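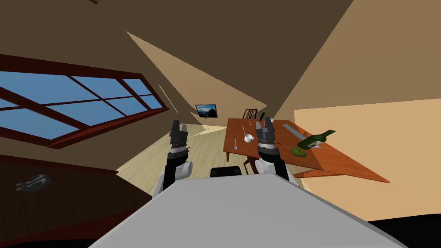
Do I need to know how to code to join the robot club this semester?
Curiosity gets you in the door, and the coding part we teach as we go.

Hi! I'm Laiba Talpur, and I run the student side of the Nusside home robot project. We're looking for 4 new people to join us in January, and I'd love for one of them to be you.

Our big job this year is the table-clearing challenge. The robot has two arms with a gripper on each, and it has to work its way through a dining table full of ordinary stuff - spoons, a cup, a bottle lying on its side, a piece of round green fruit - and put everything where it belongs. We do all of it in simulation first, so you can send an arm straight through a wall on your first day and the only thing that happens is Adeel laughs at you. (Adeel Swati, our software lead. He did it too. More than once.)

We meet Friday at 4 in the upstairs lab and usually go until people get hungry. Outside of that, plan on two or three hours a week on your own. Some weeks it's less, and the week before the demo it's a lot more, so please look at your exam schedule before you say yes!

What we need help with:

Scene building. You'd set up rooms and tables for the robot to practice in. Spoons are harder than you'd think and we need plenty of them, in all kinds of awkward spots. Anum Mughal will show you how our editor, Satti, works.

Grasp testing. You run a batch of pickups, watch the replays, and write down what went wrong. Our last batch was 492 tries and I watched every single one, so believe me, I want company.

Arm control. This one does go better if you've written a little Python. A class or a hobby project is plenty.

Writing and posters. We're bad at this. Please save us.

You can be from any major and any year. Last spring we had a nursing student and a guy from music theory, and they were both great at spotting bad grasps. It's unpaid, but you can take it for 2 credits if Professor Adeleke signs your form - ask him early, he gets a pile of them.

To apply, send a short note to Abelardo Tapia through the club page. Tell him which job sounds fun and about one thing you've made or fixed (a bike counts, a casserole counts). No resume needed. If you'd like to see a session first, come by on Friday and ask for me. The door sticks, so push hard.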